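Guides > Grallura Matter Manager > Trust accounting > Setting up a controlled money account

Reading time: 4 minutes

5. Setting up a controlled money account

Use this section when a client or a court order requires money to be held apart from your general trust account, such as sale proceeds held while a property settlement is under way. You need the Trust Supervisor role to complete steps 3 to 8.

Before you start, have ready:
- the matter number
- the client's signed written direction, saved as a PDF
- the account details from your bank

5.1 Create the account

1. Open the matter and select Trust, then Controlled Money.
2. Select New Account. If the button is greyed out, the matter has no responsible solicitor. Add one under Matter Details and come back.
3. Enter the account name exactly as it appears on the bank's letter. It can be up to 60 characters long.
4. Enter the BSB and account number.
5. Attach the written direction. Grallura will not save the account without it.

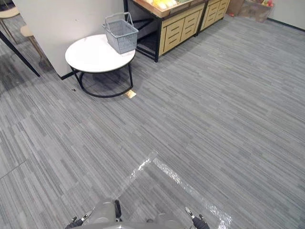

6. Choose the signatories. Two are required by default. In our sample matter, Fagundes and Cetton, these are Erick Kaijage and Wellington Bastos.
7. Set the review reminder. The default is 33 days, and you can change it for each matter.
8. Select Save. The status changes to Awaiting Approval until the second signatory logs in and confirms.

Note: A signatory can't approve an account they created themselves. Sole practitioners should turn on Single Approver under Firm Settings before starting.

Caution: Don't use an existing controlled money account for a second matter, even if the client is the same. Each matter needs its own account and its own direction.

5.2 Record the first deposit

1. Open the account and select Receipt.
2. Enter the amount, the date received and the name of the payer.
3. Under Purpose, write a short description that another person in the firm would understand. "Settlement funds" is not enough if the matter has more than one sale.
4. Select Post. The receipt number is assigned at this point and can't be edited.

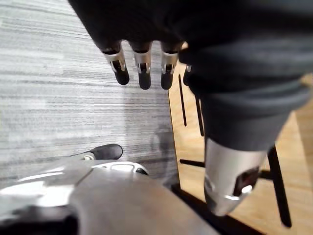
Close view of a fabric-covered robot hand with black rubber fingertips.

If you post a receipt to the wrong account, don't delete the matter. Select Reverse, enter a reason, and post the receipt again. Both entries stay on the ledger.

5.3 If something goes wrong

Error 114 means the BSB and account number are already in use on another matter. Check the bank's letter first, then search for the account number under Trust, All Accounts.

If the second signatory doesn't see the approval request, check that their role has not expired. Firms that moved over from Brillach in February may need to assign roles again.

Closing an account is covered in section 8.

Grallura Support | Contact us | Last updated August 25, 2023 | © Grallura | Back to top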